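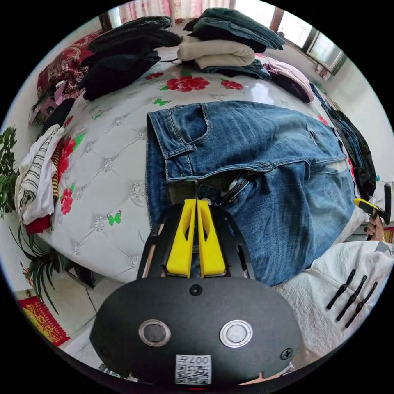 How many demonstrations does a folding policy need before it copes with garments it was not shown? In our tests it took 2000, and the gain after that was small.

3.2 Collecting demonstrations by hand

We recorded 3352 demonstrations with the Plamell hand-held grippers, all of them in ordinary homes. The operator works with one gripper in each hand and folds the garment at a normal pace. Figure 3 shows one gripper closed on the waistband of a pair of jeans, beside the zipper. Denim was the hardest fabric for new operators - the waistband is thick, and a grasp that takes in only the top layer tends to slip during the lift.

We also collected 115 demonstrations by remote control on the Bultis arm, using the same instructions. These took longer per garment and had more failed grasps, so we kept them for evaluation only. Demonstrations in which the operator dropped the garment and picked it up again were kept in the training set.

Figure 3. Grasping jeans at the waistband with a hand-held gripper. The garment is spread out on a bed, with folded clothing at the far end.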